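The Dulach county history museum held its open day in May, and I went mainly for the rooms on state politics. The old legislature met in this building for 14 sessions before the capital moved, and the desks are still in their rows. Members' names are painted on the backs of the chairs. Admission was free until noon. 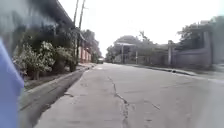

The upstairs gallery covers the Brustance road bill, which split the majority party and cost the speaker his post. The guide read out parts of the floor debate – opponents said concrete would never last. Wide concrete roads like the one here, with a long crack zigzagging up the middle, would have pleased them. The bill passed on the second vote.

The letters room holds 2000 items, most from farmers. Only 40 are on display. Parking is behind the Joltel building.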